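Automation at work, and my job is now half laptops. Normal?

Posted by Nadège Hamel

I've been in the equipment room at Tellard for years, and in March they switched on Zavon, the system that does our inventory counts and reorders. It covers all 600 items, and what used to eat up my whole month now runs overnight. Great, right? Well, mostly.

The part it can't do is the old laptops. They're not on the network, so somebody still has to pick up each one, find the sticker, read whatever was written on it and type that in. Guess who.
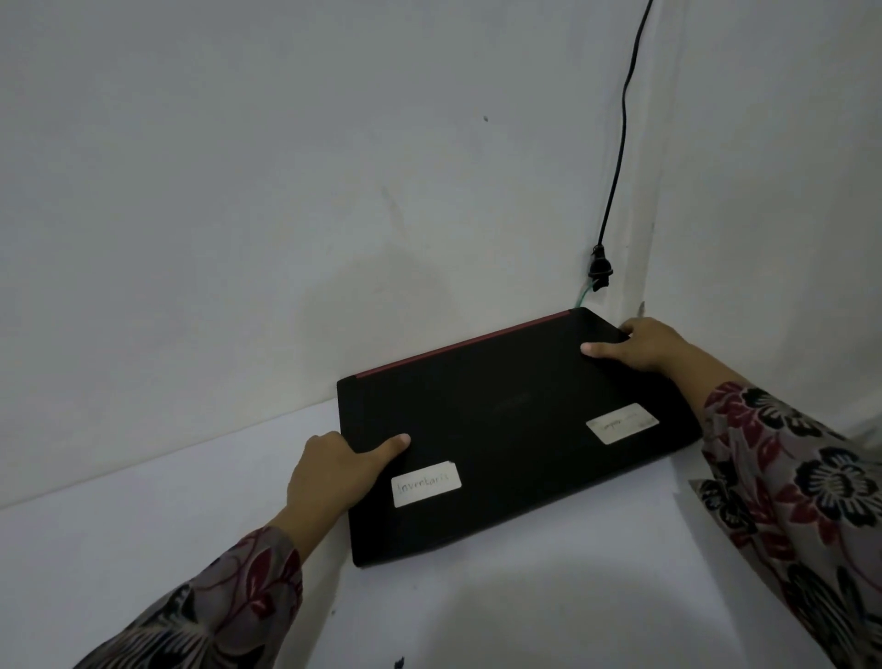 I don't mind the handling, I kind of like it. What bugs me is that my manager thinks the counting is "automated" now and wants to move me to the help desk 3 afternoons a week. If I go, who does the stuff Zavon skips? Has anybody been through this — and did you push back?

Narendra Malhotra

Yep, same thing at Windley, different software. I kept a log for 16 working days of every item the system kicked back to me, with the minutes next to it. Just a plain spreadsheet. My boss had no idea those exceptions existed, because the dashboard only shows what went through fine (ours was green all day long!). We ended up agreeing on fixed mornings for the leftovers and I took the help desk shifts too, which I've come to enjoy more than I expected.

Also, get printed barcode labels on those laptops while you're handling them anyway. Handwriting fades and the next person will be stuck guessing. Do check the serial number against the old list first, though. I skipped that on one shelf and had to redo it.

nigam_fan

we had Zavon and went back to paper lol. ask for a raise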